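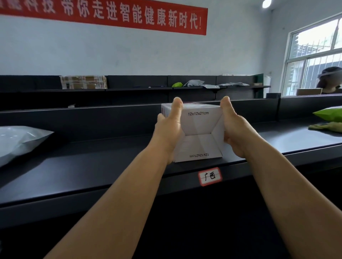
Figure 2. Poste de tri manuel : carton imprimé « 12x12x21cm » tenu au-dessus de la case « 广西 » (Guangxi).

3.2 Étiquetage des cases

L'argument de Bošković, selon lequel l'étiquette manuscrite suffirait à un tri fiable, nous paraît fragile. Le nom de la destination, tracé au marqueur noir sur une petite étiquette blanche bordée de rouge, se lit sans peine de face (fig. 2). Reste à savoir ce qu'il en est en fin de poste. L'essai de Clultness portait sur 1 599 colis, tous traités par 2 opérateurs expérimentés ; on voit mal comment en tirer une règle générale. Le format inscrit sur les rabats ne renseigne d'ailleurs en rien sur la destination.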